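Robot Cell Technician (Simulation and Mobile Units)
Rutance – Ustico site
Full time, permanent

Rutance invites applications for the position of Robot Cell Technician at its Ustico site. The successful candidate will take charge of a single work cell built on a two-armed mobile robot, together with the simulated rooms in which its routines are tested before release to the machine.

The cell operates in two shifts and completes over 200 test runs in a normal week. The technician keeps the unit in working order, maintains its service log in Heo, and ensures that the model of the robot used in simulation matches the machine on the floor. When a finger pair is replaced or an arm is re-zeroed, the model must be updated before the next run begins.

Much of the work is done from the robot's own viewpoint. Candidates should be comfortable reading a strongly tilted view of a furnished room, with the gripper open ahead of the base and loose items such as a toy biplane lying on nearby surfaces, and comparing it with the recorded joint positions.
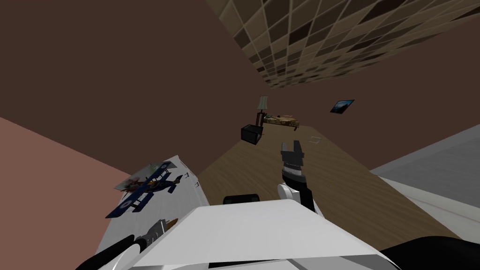

Main duties

Check gripper opening, wrist play and cable condition at the start of each shift.
Calibrate both arms and the mounted cameras, and record the offsets in Heo.
Replace worn fingers, wheels and bumpers from Brikine service kits.
Investigate runs that end in a stop or a fault, and report the cause to the cell engineer.

Requirements

A technical certificate or associate degree in automation, mechatronics or a related field.
At least 3 years of experience in the maintenance of industrial or mobile robots.
Working knowledge of a simulation package. Training in Brikine equipment is provided.

How to apply

Please send a resume and cover letter to the Rutance personnel office in Ustico. Applications close at the end of February. Interviews include a practical exercise at the cell – applicants should bring safety shoes.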